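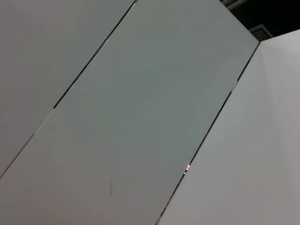 Thursday, late afternoon

Spent the day on the politics-and-business corpus, the one where we sort ministers' speeches to trade groups by how much they promise. Answer so far: a great deal, mostly "certainty," never with a date on it.

Keteo finished the first pass before lunch. 28 speeches in, 4 thrown out as duplicates. One minister gave the same address to the brewers and to the shipping people and changed only the joke. I kept both jokes in the notes column. The shipping one is worse.

Coding trouble: "we are listening" was marked as a commitment by one of us and as filler by the other. I was the other. We need a rule before the October batch, or the agreement score will go on looking like a cabinet meeting. Proposal: if the sentence would survive being said by the opposition, it's filler. Objections on the sheet, please, and not in the corridor.

Sekton crashed 2 times on the transition-period files. It doesn't like curly quotes. Converted by hand, reran, fine. The Fahy transcripts are cleaner but leave out heckling, and the heckling is where most of the policy detail was.

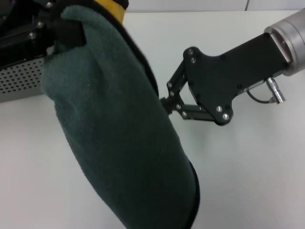
Dark green towel, bit of mustard yellow at the top.

Customs papers: read five, understood the tables in two. The Trarnix summary says businesses are "broadly reassured," which I can't find in any of the survey answers. Traced it back to a press release quoting an earlier press release. Left it out of the dataset and put the link under "weather."

To do: fix quote handling, write up the filler rule, ask for the missing annex again. They said "in due course" last time. Coded as filler.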